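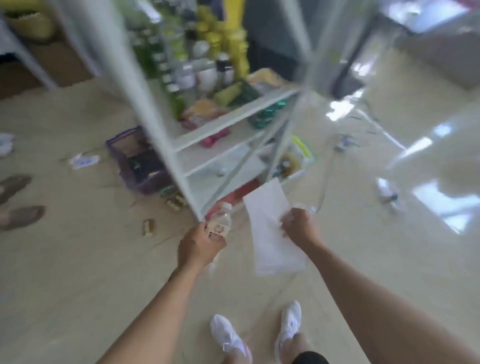 Zuzana Danko told us the arm was never the hard part – the hard part was getting enough ordinary human handling to learn from. Her group at Trovex records people doing shop chores from head height, then trains a policy on the hand movements.

We visited on Tue 9 March. The morning was spent on the method. Each recording is split into short segments, labelled by task, and the hand paths are mapped to a two-finger gripper. Shelf work gets the most attention, as low shelves mean bending and the view tilts a lot.

With 1000 segments the policy still missed low items. Adding 33 recordings made near the floor helped more than doubling the rest. Paper and soft packets remain poor.

After lunch we saw 16 trials replayed on a screen, then took the bus back.

Recent visits
Palumach open day
Uter sorting hall
El Khatib workshop, January

Last updated: March
Contact | Copyright | Back to top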